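## 3. Preparar la mesa de reunión

La mesa Huvden (ref. 2622) se entrega sin accesorios. Antes de colocar las cosas, compruebe que las patas están niveladas y que los tornillos están apretados según el capítulo 2.

1. Pase un paño seco por todo el tablero, también por el borde ondulado – allí se queda el polvo.
2. Ponga las sillas alrededor de la mesa. Deje espacio para abrir la puerta de la sala.
3. Coloque la alfombrilla redonda con el reposamuñecas hacia la persona que va a trabajar.
4. Ponga el ratón en el centro de la alfombrilla, con la parte delantera hacia el otro lado de la mesa.

Las revistas, los libros y los vasos pequeños pueden quedar más atrás, si no molestan al movimiento del brazo.
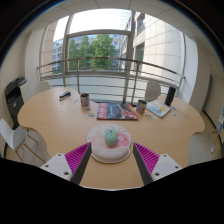
### 3.1 Pegatinas y papeles sueltos

1. Recoja las pegatinas y los recortes antes de cada reunión.
2. Si una pegatina está pegada al tablero, levántela despacio con la uña.

**Precaución:** no utilice cuchilla ni disolvente. El barniz se daña y la garantía no cubre este daño.

**Nota:** para pedir piezas de repuesto indique la referencia de la mesa y el código 1889.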